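Taking apart the office workstation: a talk with Hilde De Haan

Posted May 3, 2019

Hilde De Haan has been refurbishing desktop computers in Undthorpe for nine years. Her shop, Zeraddale, takes in machines that offices no longer want, works out which parts are good, and sells them on as complete computers or as spares. Last year 1,696 machines came through the door. Thijs Van Wijk went to see her for this site and asked her mostly about one kind of computer, the big workstation, and what it is like to take one down to the board.

Zeraddale is in a former carpet store on the road out toward Ham. The front has a counter and a few finished computers for sale. The work happens in the back, where there are benches along two walls and shelving for everything else. De Haan says the shelving was the most expensive thing in the building when she moved in, and that she would spend the money again.

She started out in office supplies. Her employer was replacing its computers and asked her to get rid of the old ones. "I had a room full of them and a phone number for a scrap dealer," she says. "I called him and he told me what he paid by weight. I thought that was very low for something that had been on somebody's desk the week before." She bought six of the machines herself and sold them from her garage.

Workstations came later. They were built for engineers and people who edit video, and they cost a lot new. Used, they drop in price quickly, partly because buyers at home find them large and loud. De Haan likes them anyway. "They were made to be opened. You can get your hands in. With a small office computer you have to take out the drive cage before you can see anything."

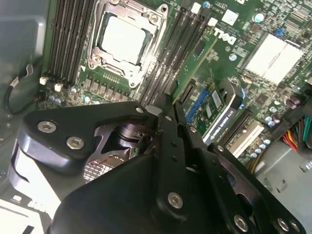
The first thing she looks at when the side is off is the memory. On a big board there can be slots on both sides of the processor, and previous owners have often filled them in whatever order they liked. "People buy more memory, they see a free slot, they push it in," she says. "The computer starts, so they think it's fine. Then it runs slower than it should for years." She takes every stick out, writes the size on a strip of paper tape and puts the sticks in a tray by type.

I asked if sticks get broken that way. She said the latches break more often than the sticks do. The plastic gets brittle in a computer that has been running warm, and if you press on one end only, it can snap. She presses both ends with her thumbs where she can reach them. Where a slot has a latch at just one end, she opens that one fully and lifts the stick from that side first.

After the memory comes the cooler. On most of the workstations she sees, it is held by screws, and she loosens them a little at a time, going across from corner to corner. If it doesn't want to come off, she puts the screws back in, runs the computer for a few minutes, shuts it down, unplugs it and tries again. "The paste gets soft when it's warm. Never pull straight up on a cold one. Turn it a little, left and right, and wait."

Then you can see the processor. She wipes the top of it clean before she opens the socket, so that she can read the markings while it is still held down. She writes the number on the job sheet. Only then does she lift the levers.

"That is the part where I tell people to stop talking to me," she says.

The contacts in the socket are fine and bend at a touch. A bent one can sometimes be straightened with a needle and a magnifier. She has done it often enough to say she doesn't enjoy it. A dropped screw is the usual cause. She keeps her screws in a muffin tin, well away from the case, and she won't have a screwdriver over an open socket at all.

What about boards that leave without a processor? De Haan has a drawer of plastic covers and puts one on every empty socket. She says a surprising number of boards are sold online with nothing over the contacts, packed in bubble wrap, and that she has stopped buying from two sellers for that reason. One of them was Kukano, a parts dealer she had used since her first January in business. "I wrote to them three times. I even offered to send them covers."
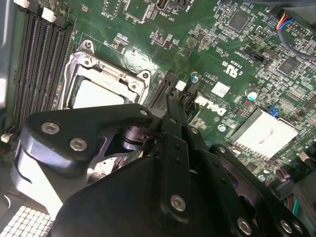 A Dell board still in its case, with the memory slots beside the socket.

Another habit of hers is reading the board before unplugging anything from it. Manufacturers print short names next to the connectors, and she uses these on her labels. If the board says INT_USB, then her tape on that cable says INT_USB. She used to make up her own names, such as "front thin one," and found that her Saturday helper had different ideas about which one was thin.

She takes a few notes on the way the cables run, too. The front panel lead is the one she finds most annoying to put back, as it often has to pass under something. Fans she tests separately on a small power supply. A fan that ticks goes in the metal bin, even if it still turns.

Dust is handled outside the back door. She uses a soft brush and short bursts of air, with a finger on each fan to keep it from spinning. On heatsinks she brushes along the fins. She doesn't wash boards, although she knows people who do. "Maybe it works for them. I don't have the patience to wait for it to dry, and I would lie awake."

Not everything gets taken apart. If a workstation starts, passes a memory test overnight and has a processor that people still ask for, it gets cleaned and goes to the front of the shop with a new drive. The others are worth more in pieces. Power supplies and memory sell first. Bare boards are slower, and she keeps those for a year before they go to the recycler.

Her customers are a mix. There are students, a couple of small drafting offices, and some people who keep one old machine going because it runs a program they can't replace. She is fond of that last group. One man drives in from Ham for the same model of board each time his fails, and she now puts one aside when it comes in.

For anyone opening their first workstation at home, De Haan suggests starting with one you don't need. Unplug it, hold the power button for a few seconds, touch the metal of the case, and lay it on its side on a table with good light. Take out the memory and put it back. Start the computer and see if it reports the same amount as before. "Do that a few times before you go near the processor," she says. "Then go and have coffee, and do the rest the next day."

Zeraddale takes computers at the counter on weekday mornings. De Haan asks that people remove their own drives first, or tell her if they would like her to do it while they wait.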